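Ticket: arms stopping between runs, open day setup
Raised by: Stavros Christodoulou
Site: Bandara, ground floor demo table
Status: open, workaround in place

First of all, what a morning! Visitors stayed far longer than we'd planned for, and the table-tidying demo is easily the best thing we've shown at Bandara. I'd love to get this one fault sorted before the afternoon groups come in.

What happens: the right arm stops partway through a reach and the Zeltero panel shows code 17. The left arm carries on for a moment, then waits. It did this 3 times in the morning session, always when the two arms were working close together over the middle of the table.

What I tried:

09:40 Restarted the control software. Ran fine, then code 17 again on the next reach.

10:15 Reseated the connector at the base of the right arm. No change.

10:50 Dropped the speed to 40 per cent. Much better – a full run with no stop, and people seemed to enjoy it more at that pace because they could follow each move and shout out which thing they thought would go next.

11:30 Back to full speed to be sure. Code 17 within 4 minutes.

So it looks tied to speed, and I suspect the shared-space check in the Trerkia planner is being too careful. Can someone confirm which setting that is? I don't want to guess at it with a room full of people.

Demo table, with both arms and the glasses: 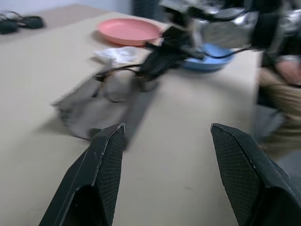
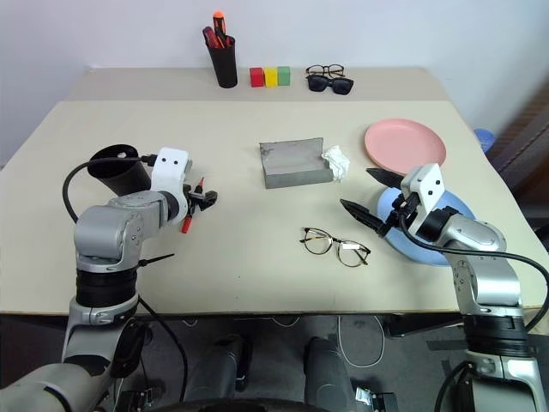
Lukian Pasichnyk replied: Great to hear it's going down so well! Code 17 is the shared-space check, you're right. Please leave it switched on and stay at 40 per cent for the afternoon. We had the same stops at Bastov in March and they went away once the right arm's base position had been measured again. I'll send you the steps for that, but do it after the last group has gone.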